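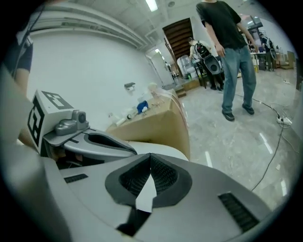 Spend the money where the hands are

When I arrived for our talk, Jayanthi Marar was finishing a spreadsheet. She asked me to wait two minutes and turned the laptop so I could see it. "You can read it already," she said. "It is not secret. I wish more groups would show theirs."

Marar plans equipment for Clamier, a small company which prepares training data for robot makers. She does not build the grippers and she does not write the software. Her work is to decide what is bought, in what quantity and in which month, and then to explain to the others why they must wait for the rest. Before this she did purchasing for a hospital laundry, and she says the two jobs are more similar than people believe.

"In the laundry, everybody talked about the big machine," she told me. "But the days were lost on small parts. A belt, a valve, a door seal. With hand-held grippers I have the same story. The gripper itself is the line in the budget which the director looks at. The cables, the chargers and the storage are the lines which stop the work."

The first order at Clamier was seven grippers, delivered in December. Marar had asked for fewer. She wanted to begin with two pairs and put the difference into spare jaws and drives, but a discount was offered for the larger quantity and the discount won. I asked if she was still angry about it.

"No, not angry," she said, and laughed. "I learned something from it. A discount is also a kind of pressure. They are good tools and today we use all of them. But in the first weeks we had three of them lying in the case because we had no trained people to hold them. A tool in a case is money which is sleeping."

Her present rule is to count operators first. One person who collects with both hands needs two grippers, and for every two such persons she adds one gripper as a reserve. Then she plans the desk work, which in her experience is easy to forget. Recordings have to be copied, checked and sometimes thrown away, and for this somebody must sit at a table with a proper monitor.

For storage she now buys from Poma, a local reseller, after trying a cheaper source. The drives from the cheaper source were not bad, she says, but they came in three deliveries and each one had a different connector. "I had on my desk a bag with 14 adapters. I don't want to see this bag again."

The price for a replacement pair of jaws was 352 dollars when we spoke. She keeps this number in her head because it is the one she is asked for most often. Jaws wear out, above all when the tasks have rough or heavy objects, and Clamier had not put any of them in the first budget. Now she writes them as a running cost, like printer paper. The camera modules are another matter. They last longer, but the waiting time for a new one can be up to seven weeks, so she keeps one on the shelf and does not lend it.

I wanted to know about the furniture. Every catalog of laboratory equipment has beautiful tables with adjustable height, and I had expected to find at least one of them in her plan. She shook her head.

"Plirkovico sent me an offer for a set of adjustable tables. The total was 1,463 dollars, with transport. It was a fair offer, I have nothing against them. But what do the people do on the table? They pick up a bottle, they fold a cloth, they put a cup in another place. For this I can use a cardboard box, if it stands well. When we change the task, we change the box." She thought for a moment. "Maybe next year. I keep the offer in the folder."

She is more strict about electricity. In her first plan the power was one line, "extension cords," and she calls this her worst mistake. A collecting station moves around the room and the sockets do not move with it. The second plan had a drawing of the floor, with every strip and every cable on it, and also the way people walk. She recommends to make this drawing before asking for any prices, even with a pencil.

We spoke also of software. Clamier pays for a scheduling program named Chowdary, which keeps a list of who has which device and when it was last calibrated. Marar was against it in the beginning and wanted to stay with a paper sheet on the wall. The sheet was clear as long as there was one shift. With two shifts, people wrote over each other, and one gripper was calibrated twice in the same morning while another was not calibrated at all.

What would she say to a group which has money for only one thing this year?

"One pair, and a person who has time to use it," she answered. "Four hours per day, not ten minutes between other duties. After one month this person will tell you what to buy, and the list will be shorter than yours." She also advises to leave a tenth of the budget empty, without any name on it — her director did not like this line, and it has been used completely in both years.

Her next order goes out before the summer. It has spare jaws, longer cables and a second monitor for the checking desk. New grippers are on page two, with a question mark.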